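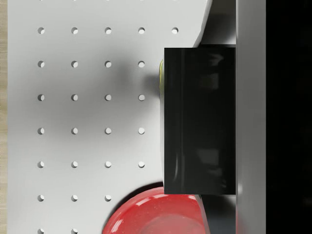 Gripper over the perforated board, simulated cell, wrist view.

Pedatik Simulation Practice Group
Minutes of the meeting held 05/08/2025

Present: Liya Wako (chair), members from Bilis and Fahy, two from the Bidudix integration team. Apologies were received from the documentation editor.

1. Minutes of the previous meeting
Accepted with one correction. Under item 4, "shall" should have read "should" in the sentence on log retention. The corrected copy is on the shared drive.

2. Scope of the guideline
Liya Wako reminded members that the guideline covers tabletop pick-and-place work run in simulation before release to a physical cell. It does not cover mobile bases or shared workspaces with people in them. Bilis asked if conveyor tasks were in scope. Agreed that they are out for this edition – a line to that effect will go in clause 1.

3. Scene setup
The draft text on scene setup was read through. Clause 2.1 requires that the platform, the arm mount and every object on the platform be listed in a scene file with a version number. Fahy said most of their sites already do this but leave out fixed items such as wall panels and side rails. After discussion the clause was amended to read "all items the arm could reach or the camera could see."

Clause 2.2 covers the start position. The arm is to begin each run with the gripper clear of all objects and the fingers open. The draft gave no clearance figure. Bidudix proposed 30 millimeters as a floor, measured from the lowest point of the gripper to the tallest object under it. Carried, with one member against.

Clause 2.3, on mixed object sets. The draft says a test set should include flat, tall, hollow and open-sided items, and that the set may not be trimmed after a failed run without raising the scene version. 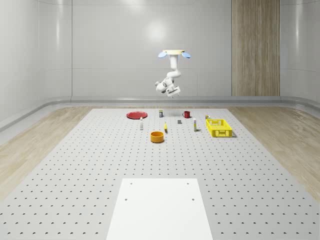

Bilis replied that the clause was fair as far as it went, but a site could meet it by swapping in easier items before the first run and never raising the version at all. They asked for the object set to be fixed at the time the test plan is signed. Fahy supported this. The chair said the wording would need care, as some sites sign the plan weeks ahead of building the scene.

Action: Bilis to send replacement wording for 2.3.

4. Camera views
Members agreed that a run record needs at least two views, one fixed on the whole platform and one from the wrist. The fixed view is for checking layout. The wrist view is for checking approach and finger position. A proposal to require a third view from the side was discussed and not adopted. Sites may add it if they wish.

There was a longer discussion on clause 3.4, which deals with the gripper blocking the wrist view. The draft asked sites to reject any run where the target was hidden at any point. Bidudix said that would reject nearly every close grasp. The clause now asks for the target to be in view at the start of the approach, and for the log to note when it is lost.

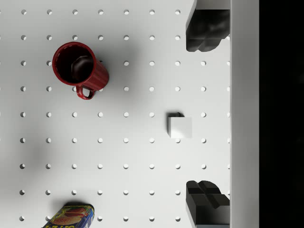

The same clause sets the spacing rule for single-object targets. No neighboring item may touch the target at the start of the run unless the test plan names it as a contact test. Fahy asked how this should be checked. Agreed that it is to be read from the scene file and confirmed once by eye in the fixed view.

5. Logs and retention
Run logs to be kept for 900 days, up from the figure in the last draft. Bidudix noted the storage cost and asked that video be exempt. Not agreed. Video may be compressed, but it stays with the log.

Failed runs are to be kept on the same terms as successful ones. Members felt this was already implied in clause 5.2, but it will be stated.

6. Release to physical cell
Deferred. The draft of clause 6 was circulated late and several members had not read it. Liya Wako asked for written comments before the next meeting – comments on the sign-off table in particular, as it has not been looked at since the first edition.

7. Any other business
Fahy asked that the term "gripper" be used throughout in place of "end tool" and "hand." Agreed.

The numbering in section 3 skips from 3.2 to 3.4. To be fixed in the next draft.

Actions
Bilis: wording for clause 2.3.
Fahy: check terms across all sections.
Bidudix: short note on video compression settings.
Chair: circulate revised draft, version 3.

Next meeting in September, date to be confirmed by email.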